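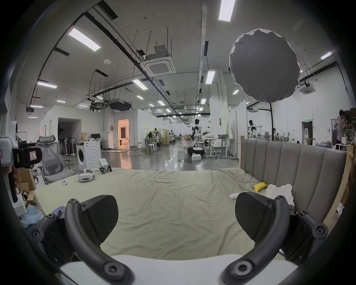
Sultana walked into the trailer on Thursday, all four feet, and stood there chewing, and I've had so many messages asking how we got here that I'm going to put the whole thing in one thread. Sultana is my molly mule, for anyone new. Get comfortable, I do go on. I spent half the morning trying to explain the footing part to my sister over the phone and finally used the bed to do it: you see how wrinkled that pale green sheet is, all those little ridges running every which way? That's how her rubber floor mat looked when I first unrolled it in the trailer, and she would not put one toe on it.

So that was lesson one, and it came from the mule. I thought she was scared of the trailer. She was scared of the mat! I dragged it out onto the gravel, left it in the sun with fence posts on top for a couple of days, and let her look at it flat from her own side of the fence.

Backing up a little. She came to me from a place out past Venville in January, already grown, already with opinions. The people there were kind to her and told me right up front that she'd been loaded with a rope behind her rump and a lot of shouting, and that it took most of an afternoon.

If you've only had horses, a mule can really throw you. My old gelding would get in a trailer to make me happy. Sultana likes me fine (I think she likes me a lot, she hollers when the kitchen light goes on) but she wants to read the paperwork first.

I had help. Estíbaliz Pacheco has had mules longer than I've had teeth, and she drove over from Kurnham to watch me try it my way. She let me go at it for a good long while, too. Then she asked if I had a chair.

The chair was for me. She had me park the trailer in the dry lot with the back doors tied open and the divider out, hay net hung up front, and then sit down next to it with my coffee and do nothing at all. I am not good at doing nothing. I talked to that mule about my whole life.

First morning she stayed on the far side of the lot. Second morning she came and smelled the tire, and then the chair, and then my hat. By the end of that week she was stretching her neck in to steal hay with her back feet planted so far behind her she looked like a sawhorse.

A thing I'd do differently: I said "good girl" in a big excited voice the first time she put a front foot on the ramp, and she left. Just left, in a hurry. After that I kept it to a quiet word and a scratch on the withers, and that suited her much better. 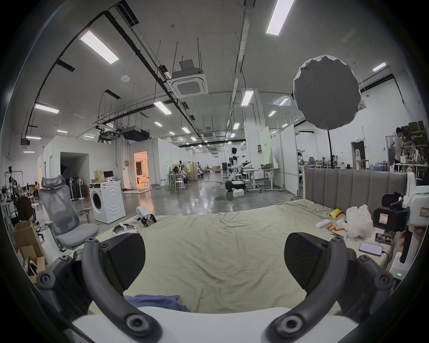 And when she did back out, I let her back out. This was the hardest piece for me to learn. I'd always been taught that if they back out they've won, and you can't ever let them win. Well, I let her back out as many times as she wanted, and every time she came back by herself and went a little farther in than before. I asked Estíbaliz how long that would go on and she said "till she's done," and went to look at my tomatoes.

Sessions were five minutes. I set the timer on the stove and left the window open so I could hear it. If she'd just done something nice at minute two, we quit at minute two and I went in early. More than once I wanted just one more try, and the times I gave in and took it, it was the worst try of the day.

Food, because somebody always asks. I used a handful of plain hay pellets in a shallow pan on the trailer floor, moved a few inches forward every day or so. No grain. She gets round just looking at grain. Dilruba Barua told me she uses carrot slices with hers and that's probably fine if yours is slimmer than mine.

We did hit one bad patch. A truck went by on the road with something banging in the back while she had three feet in, and she came out sideways and scraped her hock on the door latch. Just hair, no blood, but she remembered it. I wrapped the latch in an old towel and we went right back to the chair and the coffee like it was day one. It took her a few mornings to forgive the latch.

Then Thursday. Nothing special about it, kind of gray out. I tied nothing, led her up on a loose rope, walked in ahead of her and she just followed me, clop clop clop, right to the hay net. I stood there holding my breath and looking at the wall so she wouldn't feel me staring. She stayed for the whole five minutes. I cried a little bit, I don't mind telling you.

I haven't shut the doors on her yet! Please don't ask me when we're going to the show. Next is the butt bar, up and down, up and down, while she eats. After that the doors, one at a time, and then maybe we start the truck and sit there without going anywhere.

For the person who asked about weight (Gayan, I think?): my trailer is rated for nearly 3000 pounds of animal and she's by herself in it, so we're fine there. Do check yours, and check the floor under the mat while you've got it pulled up. I found a soft board by the left wheel and had it replaced before she ever stepped on it.

Chathurika, your two are young enough that I'd start by feeding them beside the trailer and see who gets nosy first. My bet is the little spotted one.

I'll post again once we get the butt bar sorted out. She's at the fence right now yelling for supper and it isn't even four o'clock.

Home Explore Notifications Messages Bookmarks Profile More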